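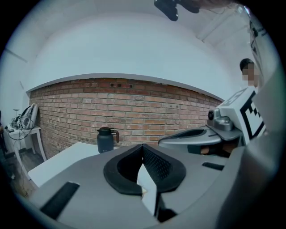
*Thread last changed: 9/5/24*

# Expansion gap where boards meet a curved brick wall

### urrutia_b

Engineered boards, 209 mm wide, 1240 mm long, click joint, floated over a Stuvo underlay on screed. Three sides of the room are straight and will have skirting. The fourth is a curved red brick wall with no plaster, and the owner doesn't want anything fixed to the brick.

The maker asks for a 10 mm gap all round. On the straight sides that disappears under the skirting. On the curve it has to be left open or filled with something that moves. The boards run at an angle to the wall, so almost every one ends in a cut that is both slanted and curved.

Questions:

1. Can the gap be cut down along the curve if the other three sides are kept at 10 mm or more?
2. What are people using as a filler against bare brick?
3. Is there a better way of marking the curve than a compass and pencil? The mortar joints are raked back and the point keeps dropping into them.

Baltasar Urrutia

### plinthcourse

1. No. A floating floor moves as one sheet and you can't choose which side it grows towards. It tends to creep towards whichever side has least weight on it. If the curve is tight and the floor touches at one point, it will lift a metre or so back from there.

2. Cork strip, 10 mm, pressed in dry and trimmed flush. It bends to a curve without trouble. Seal the top edge if the floor is going to be mopped.

3. Don't follow the brick face directly. Bend a thin strip of hardboard along the wall so that it bridges the joints, then run the compass against the strip. Take the thickness of the strip off the compass setting.

### Harrowgate_joiner

I disagree on point 1, at least in part. Movement across the width of a board is far greater than along its length. Where the boards meet the wall end-on, 6 mm is plenty. Where they lie alongside it, keep the full 10. On a curve you go from one to the other, so the gap could be tapered.

### plinthcourse

In theory, yes. In practice a tapered gap beside brick looks like a mistake, and no maker will honour a guarantee on it. If there is a claim, the first thing the inspector does is put a gauge in the gap.

### urrutia_b

Point taken about the guarantee. It'll be 10 mm throughout.

The hardboard strip works. I had an offcut 800 mm long and moved it along in stages, overlapping each one by a hand's width. The wall is not a true arc, by the way. I set out a trammel first and it was 14 mm out at one end, so anyone planning to cut the whole lot from one radius should check before they start.

### ledgerline

Coming at it from the other side. Why float it at all? Glue it down with a flexible adhesive and the movement is held board by board. We did a curved bay in November with Pace adhesive and left 5 mm, with a matching sealant. It has been through one heating season and hasn't opened up.

### Harrowgate_joiner

One heating season is not a long test. Also he has already bought the underlay.

### ledgerline

Underlay can go back. A lifted floor can't.

### urrutia_b

The screed read too damp for direct gluing when I tested it, so floating stays. Otherwise I would have considered it.

The boards are down now, dark against the red brick. The owner wanted them dark and I had argued for oak in a lighter finish. I now think the dark was the right choice, as the red of the wall is strong enough already.

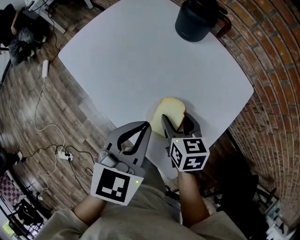

### plinthcourse

Agree on the colour. Light boards beside red brick tend to look pink in the evening.

What did you use in the gap in the end, cork or sealant?

### urrutia_b

Cork. Morham sell it in lengths with one face already stained, product code 818. I tried a short run of Pledusura sealant first as a comparison. It picked up brick dust along the edge while it was curing and I dug it out the same day. Masking the brick would have helped, but tape doesn't hold well on that surface.

Cork was tight in most places. Where a brick sits back from its neighbours I cut a second sliver and pushed it in behind.

### Harrowgate_joiner

Did you glue the cork?

### urrutia_b

No. Dry, as suggested above. If a length works loose I'll put a dab of adhesive on the brick side only, so that it doesn't tie the floor to the wall.

### ledgerline

Would still like to see the gap readings after a winter.

### urrutia_b

I've marked four points along the curve and will measure them when the heating has been on for a month.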